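FOR IMMEDIATE RELEASE

Warnis Students Take Cloth-Handling Arm to Mumeo Open in March

WARNIS -- The robotics club at Warnis Technical High School will send a full team to the Mumeo Open this March, its first entry in the soft goods class. Seventeen students, grades 9 through 12. One arm, one table, one very long list of things still to fix.

The soft goods class is new for the school. Past teams from Warnis ran the block stacking event, where every piece is the same size and stays where you put it. Cloth doesnt. It folds under, slides, bunches up in the fingers. Teams get seven minutes on the clock to clear a table of mixed items into sorted bins, cloth in one, packaging in another. Points off for drops. Points off for anything dragged over the table edge.

The club's entry is called Lumbao. Students built the base and the bins, wrote the pick planner, and did all of the wiring in the back half of the shop. The arm itself was bought secondhand with a $3,000 grant from Mirnico, a local packaging equipment firm that has supported the club before. Mirnico staff also come by in the evenings to look over the code and the wiring, though students do the work.

Practice runs are on a white table with a brown panel along the back. Purple cloth is the current target. Students say the color is easy for the software, the shape is not. A flat cloth gives the fingers almost nothing to grab, so the team has been coming straight down close to the middle and pinching up a ridge. Works better on some fabrics then others. The wrist camera feed is saved from every run and the vision group goes through it afterward, blurry parts included, to see where the arm was pointed when a pick went wrong.
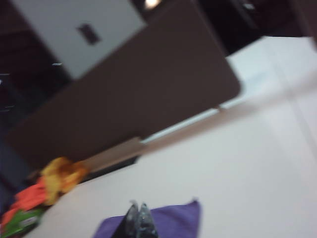
WHAT'S LEFT BEFORE MARCH

Speed, mainly. In the last full practice the arm needed roughly 46 seconds per item, too slow to clear the table on time. The team wants to cut the pause between the camera look and the reach, and stop the wrist from swinging so wide on the way back. New fingertip pads are also being tried. The first set peeled.

The software group is working on what to do when two items overlap. Right now Lumbao takes the top one and hopes. A second look after each pick is planned, if there is time for it in the seven minutes.

"We spent the whole fall getting it to pick up one rag," the team said in a joint statement. "Then we put a second thing on the table and had to start over on half of it. We want to finish a clean round at Mumeo. Placing would be great too."

OPEN SHOP NIGHT

Families, neighbors and press are invited to see the arm run before the team leaves. Doors at 6 p.m., use the shop entrance on the parking lot side. Demo runs start at 6:30 and repeat untill 8. Younger kids welcome, closed-toe shoes please. The evening's date will be posted on the school calendar once the gym schedule is settled.

Students in grade 8 who plan to join next year can sign up at the door. No experience needed. The club meets after school in the shop, and there is no fee.

Media wishing to film or interview students should check in at the front office first and allow time for permission forms.

ABOUT THE CLUB

The Warnis robotics club is a student-run group at Warnis Technical High School, open to all grades. It builds one competition robot per year and keeps its code and parts list available to other schools on request.

Contact: Robotics Club, c/o Main Office, Warnis Technical High School

###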